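Vellgate Warns Small Businesses About Hijacked Browser Extensions, Releases Free Checker

For immediate release

Vellgate, the security company that looks after small offices, dental practices, repair shops and the like, today put out a warning about browser extensions that change hands quietly and start stealing logins. The company is also releasing a free tool, Flonau, that lists every extension on a work computer and flags the ones that have a new owner or new permissions.

Short version for editors on deadline: the extension was fine when it was installed. Then it got sold. New owner pushes an update, the update installs itself overnight, and from then on it copies session cookies and sends them off. No popup. No slow computer. Antivirus mostly says nothing.

Vellgate looked at 500 extensions found on customer machines during its spring and summer checkups. Of those, 29 had changed owners after they were installed. Five were sending out data that had no connection with what the extension claims to do. One was a coupon finder. One turned web pages into PDFs. The other three were a screenshot helper, a tab organizer and a dark mode switch.

"The dark mode one got me," said Mamta Agarwal, head of threat research at Vellgate. "It needs to touch every page you open, that's how dark mode works. So people click Allow and they're right to, at that point. Eight months later it belongs to a shell company and it still has that permission. The user never gets asked again."

The names of the five extensions have been passed to the browser stores. Two are already gone from the stores. Vellgate is holding back the other names until the stores have finished looking, and will post them on its advisory page after that. Removal from a store doesn't always remove the thing from your computer, so please check anyway.

How the theft works

When you log in to a web site, the site hands your browser a small piece of data, a session cookie, so you don't need to type your password on every page. Anyone who copies that cookie can often get in as you. They don't need your password. In a lot of cases they don't need the code from your phone either, the site thinks that step is done.

The bad extensions Vellgate took apart all did this in much the same way. They waited. The coupon finder did nothing odd for the first days after its update, then fetched a small settings file from a server. The file held a list of sites to watch: webmail, payroll, two kinds of accounting software, advertising accounts. When the user visited one of those, the cookie went out, tucked into what looked like ordinary usage statistics.

Advertising accounts seem to be the favorite. A stolen ad account with a card on file can be used to run someone else's ads for a weekend before the bill shows up. Payroll is rarer but worse.

Vellgate calls this family of code Idum, after a word left in the settings file. The team does not know who is behind it and isn't going to guess. The same settings format turned up in all five extensions, which suggests one group or one seller of the code. Could be either.

What one customer saw

A flooring retailer, a Vellgate customer that agreed to be described but not named, found in August that its ad account had been used to promote a fake investment site. Password had not been changed. Two-step login was on. No strange sign-ins from the owner's point of view, because the thief was using a session that was already open.

The bookkeeper's computer had the PDF extension. It had been there for years and she used it nearly every day for supplier invoices. The update that turned it bad had arrived without any notice.

"They'd done what everyone tells them to do," said Santosh Upadhyay, who runs incident response for the company. "Long passwords, phone codes, updates on. They reset the passwords twice and the ads kept coming back. You have to end the sessions and take the extension off, in the same sitting, or you're just handing over a fresh cookie."

The ad platform refunded part of the money. The retailer is still talking to them about the rest.

What Flonau does

Flonau runs on Windows and Mac. It reads the extension folders of the common browsers, makes a list, and compares the list with Vellgate's ownership records. Then it gives each extension one of three marks: no change, changed, or remove. "Changed" does not mean bad. Plenty of honest developers sell a project because they're tired of it or got another job. It means somebody should have a look.

It does not read browsing history, saved passwords or the cookies themselves. It sends Vellgate the extension IDs and version numbers and nothing else. An office that doesn't want even that can download the records and run the check offline. The offline file is updated once a day.

Checking a computer takes a minute or two. Flonau doesn't need to be installed, it runs from the download folder and can be deleted afterwards. It will not remove anything by itself. That was argued over inside the company for a good while.

"I wanted a big red button," said Renu Negi, product manager for Flonau. "But we tried it with a few offices and one of them would of lost the extension their appointment system depends on. It had a new owner, it was flagged, it was perfectly okay. So you get the list and the instructions and you decide."

The tool is free for any business or household. There's no trial period and no sign-up. Companies with more than one office can ask for a version that gathers the results in one place; that one is part of Vellgate's paid service, and is the only part that is.

Work with Ackah

The ownership records come partly from Ackah, a small group of researchers that has been keeping copies of extension store listings. Stores usually show only the current owner, so without old copies there is nothing to compare against. Ackah had the copies. Vellgate had the customer machines.

"A store listing gets edited and the old one is simply gone," said Hefin Bellis of Ackah. "We started saving them for a completely different project, about fake reviews. Then we noticed the contact addresses kept changing on things with a lot of users."

Ackah will go on publishing its own data and keeps full control of it. Vellgate is paying for storage and has no say in what gets listed.

Is selling an extension illegal?

No. Worth being clear on this as there were some confused posts after the early notice to customers. Selling an extension, with all its users, is allowed in most cases and happens a lot. Collecting some usage data is allowed too when the user has been told. Copying someone's login session and using it to get into their accounts is another matter, and is a crime in most countries. Businesses who have lost money should report it to the police as well as to the platform. Keep the computer as it is until someone has made a copy of it, if you can spare it.

Advice for offices

Vellgate recommends the following, whether or not you use Flonau.

Open the extensions page in every browser on every work computer. People forget the second browser, the one that's only used for the bank.

Remove anything you don't recognize or haven't used lately. You can always put it back.

Look at the permissions on what's left. "Read and change all your data on all websites" is a lot to give to a calculator.

If you removed something flagged, sign out of all sessions on email, payroll, accounting and ad accounts. Most services have this under security settings. Then change the password. In that order.

Use a separate browser profile, with no extensions in it, for payroll and banking.

Decide who is allowed to add extensions. In a bigger office this can be set centrally so that staff can only pick from an approved list.

"The separate profile is the one I'd do this afternoon if I only did one," said Brijesh Tomar, who trains customer staff for Vellgate. "It costs nothing and people get used to it quickly. Give it a different color theme so they know which window they're in."

Tomar's team will hold free online sessions for offices that want somebody to go through the list with them. Sessions start at 10 a.m. and last under an hour, questions included. Dates are on the Vellgate site. Bring the computer you want checked, not your phone, the phone browsers work diffrently and will be covered in a later session.

What comes next

A full technical write-up of Idum, with the settings file format and the server addresses, will be published for other security teams once the stores are done. Security teams that need the indicators sooner can write to the research desk from a work address. Journalists can get the summary table and the method notes from the press office now.

Vellgate is also asking extension developers who have received purchase offers to get in touch. Offers often come by email from a person with no company name and a price that seems high for the number of users. Agarwal's team would like to see those emails, sold or not sold, and will keep names out of it.
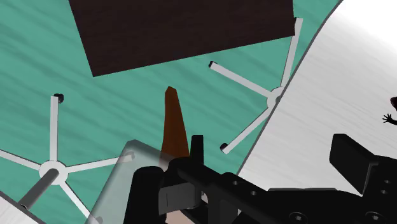
Developers can forward the messages as attachments so the headers stay intact. Screenshots are okay if that's all you have left.

About Vellgate

Vellgate provides security monitoring, checkups and staff training for businesses that don't have their own IT department. It is privately owned.

Press contact

Vellgate press office, through the contact form on the company's site. Interviews with Mamta Agarwal and Santosh Upadhyay can be arranged on short notice, mornings are best.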